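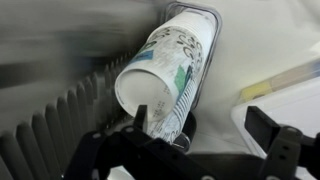 Paper cups with a printed leaf-like pattern.

Leave One Day of the Holiday Empty
By Kyrylo Tymoshchuk

Last October my wife and I spent five days in Plimville, and I came with a plan of two pages. The lake trail was on Monday morning, the boat to Kestley after lunch, and the old railroad on the next day. I had even written when we should eat.

By the third day we were tired and a little angry with each other. We canceled the boat, lost the deposit of 53 dollars, and walked slowly along the shore without any purpose. It is the day I remember best.

I think that tourist offices in mountain towns make a mistake when they sell only activities. The Plimville guide lists 128 of them. A visitor who reads such a list feels that he must hurry, and he sees the mountains mostly through a car window.

My proposal is modest. Let the guide have one page with benches, quiet roads and the places where a person may sit for two hours. I would pay for this page sooner than for another zip line.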